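I have been drinking tea for most of my life and I only started paying attention to the water in November. What a silly thing to have skipped! Tea is nearly all water. I would spend a whole evening reading about which side of the hill at Shakya gets the morning fog, and then fill the kettle straight from the tap without a thought.

It began with a small bag of oolong from Cuma (the shop, down by the bus station, with the green door that sticks). At home it tasted flat and a little chalky. I brewed the same leaves at my sister's place in Futville and they were all peaches and warm bread. Same pot, same amount, same two minutes. Her water comes off a reservoir up in the hills and mine comes out of limestone, and you can see it in my kettle, which has a crust like a sea cave.

So now I try water everywhere I go. I pour a bit, sip it plain, let it sit and sip it again.

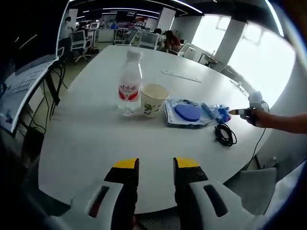

Bottled water and a paper cup, one big white table.

Plain water has so much more going on than I ever gave it credit for. Some of it feels round and almost sweet, some has a dry edge at the back of the tongue, and some just disappears. For tea I've come to love the kind that's soft but still has a little something in it. Distilled was a letdown – I had high hopes, and the oolong came out thin and sort of hollow. Mixing it half and half with my tap water was far better, and that's what I do on weekdays now.

I keep notes in an old school notebook. The best cup so far was made with melted snow from the pass above Shakya, at 2325 meters, carried down in a thermos by yours truly. Would I do it again for one pot of tea? Absolutely, I'm already planning it.
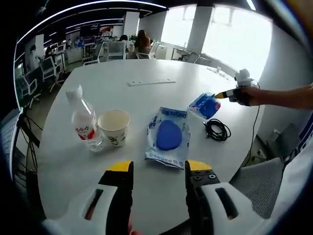

Green tea is the fussiest of the lot, and I mean that fondly. Hard water turns it dull and brownish and puts a film on top, while softer water keeps it bright and grassy. The cup matters too, more than I'd like. A paper one like that, with the rolled rim and the little green pattern, is fine for sipping water side by side, but I wouldn't pour a good sencha into it, as I always end up tasting the paper. Thin porcelain is my favorite, and glass comes close.

Next on my list is the Ultus spring, where you can fill your own jugs from a pipe in the wall. It's more than 30 miles each way and I plan to bring every jug I own. I'm taking the last of the Cuma oolong and the camp stove with me, so the first pot can be made right there by the road.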